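Company > About us > How we look after the hand grippers

Print this page
E-mail this page

About Grureck

Grureck is a small workshop which sets up, looks after and repairs hand-held grippers. These are the tools that a person carries in the hands to show a task, so that later a robot arm with the same fingers can learn to do it. We do not build the robots and we do not write the learning software. Our customers do this very well without us. What they send to us is the tool, often in a cardboard box with too little paper around it, and a short letter which says that the fingers do not close properly any more.

The company was started by Kamil Jelínek, who before was repairing packing machines and who still keeps his old feeler gauges in the top drawer. Umesh Mathur joined him in October of the second year and is responsible for everything that has a lens or a cable. Today we are a team of people with different training, and most of us can do each other's work, with exception of the soldering of the very small connectors, which we leave to Umesh.

What we do

The greater part of our work is on one station, which we call Ceria. It is a pair of hand grippers, left and right, with their table, their lamps and their computer. We keep it in our own hall and use it every working day. When a customer has a station of the same type, we know its weak places already, because we have met them on ours. The oldest station we look after belongs to the Sandhu company, and its service book has now reached page 261.

A new pair is set up in our hall before it travels. First we check the fingers without power and without cameras, only by hand. The two fingers must meet along the whole length of the pad, and not only at the tip. We put a strip of thin paper between them, close, and pull. If the paper comes out easily at one end, the finger is not parallel and we correct it with a shim under the carrier. This is slow work and there is no good way to make it quicker.

After this comes the trigger. It should move with the same force from open to closed, without a step in the middle. A step means mostly that the slide is dirty or that somebody has tightened the two rear screws too much. We clean the slide with a dry brush and a cloth. We do not use oil on it, because oil collects dust and then walks to the pads, and a pad with oil on it will not hold anything smooth.

Then the camera. The bracket is fixed with two screws, and it must sit fully against its stop before they are tightened. Umesh takes a picture of a printed board, moves the gripper, takes the next one, and continues until the computer is satisfied with the result. He writes the values in the service book and also on a label inside the cover. It happened once that a book and its station were separated for half a year, and since then we keep both.

The marker plates are the last. They must be flat and clean, and the printed side must not be touched with solvent. When a plate is scratched at a corner of the pattern we replace it and do not try to paint it. Please do the same if you look after your station yourself.

Looking after a station

We recommend to all customers a service after each 1000 hours of use. In this service we change the pads, clean the slides, inspect the cables where they bend, and repeat the camera measurement from the beginning. In the time between, the daily care is not much:

- wipe the pads with a cloth that is a little damp, and let them dry
- look if the camera bracket moves when you press it lightly with a finger
- hang the cable on the hook, and do not wind it around the handle
- write in the book what you have done, also when it was nothing special

The last point is the one which is most often forgotten. For us a book with many boring lines is a great help. On one station from Jodmont we found the reason for a loose finger in line 498, where a person had written only "changed left screw, had no short one". The screw was too long and was pressing on the slide.

The hand test

No pair leaves us, new or repaired, before it has passed the hand test. Two of us stand at the table, each with one gripper, and we bring the fingers slowly towards a small object which can roll away. A ball is good for this, because it does not forgive. If one finger arrives earlier than the other, the ball moves off before it can be held, and the gripper goes back to the bench.
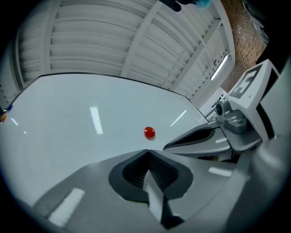
Reading time: 6 minutes

On our table we use a small red ball. The surface is white and glossy, and it shows the lamps as long streaks. A matt surface would be kinder to the cameras, but most of our customers have bright rooms and shiny tables, and we want to see the trouble in our own hall first. During the test we look mainly at the tip of the finger and at the dark pad inside it. The marker plate on top should stay readable for the other camera also when the wrist is turned, and so we ask the person to turn it more than is comfortable.

When the test is passed, both of us sign the book. The result sheet, form 1577, goes in the box with the grippers. If something is not clear on the sheet, please ask, and do not guess.

Repairs

You can send us one gripper alone, but we prefer to receive the pair. The two are measured together, and a repaired one which comes home to a tired one gives often a new complaint after short time. Please put in also the cable and the service book. Remove the pads if they are already coming off, and pack them in a separate bag.

We look at each repair first and then send you a price. We begin the work when you have agreed to it. Old parts come back to you in the box if you wish, with a small note what was wrong with them.

Visits

Customers are welcome to come and do the hand test together with us. Many learn in this way to hear when a slide is dry or dirty, which is difficult to explain by e-mail. Please write to Kamil Jelínek before you come, so that the table is free. For questions about cameras and cables it is better to write directly to Umesh Mathur.

Page last changed: 27 Apr 2025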